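Predura Chores, version 2

Predura Chores is a set of 531 recordings of simple work at home. We collect it to check one question: can a machine do these chores yet? For folding clothes, our answer today is "only partly".

Contents

The recordings cover four chores: folding, making a bed, sorting and wiping. A person does the work with hand-held grippers, so the motion can be copied later by a robot arm.

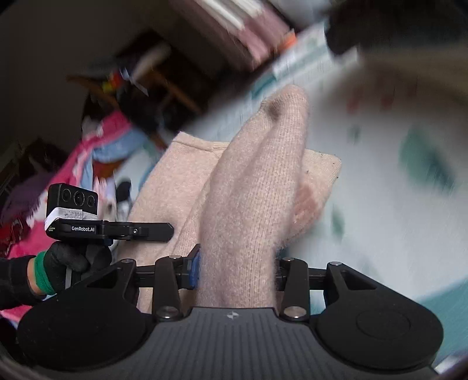 Folding on a bed: a light pink knitted garment held in the gripper fingers.

Known limits

Soft knitted clothes are the most difficult. Our trained model finishes a towel in over 50 percent of trials, but with sweaters it often loses the sleeve and does not find it again. We did not test on a real arm outside the Zirkbridge lab. Please do not use the results to claim that a home robot is ready.

Changes

Labels for sorting were corrected on 26th September. Wiping will get new labels in December.

Contact

Felicja Kubiak (data), Somtochukwu Odukoya (model)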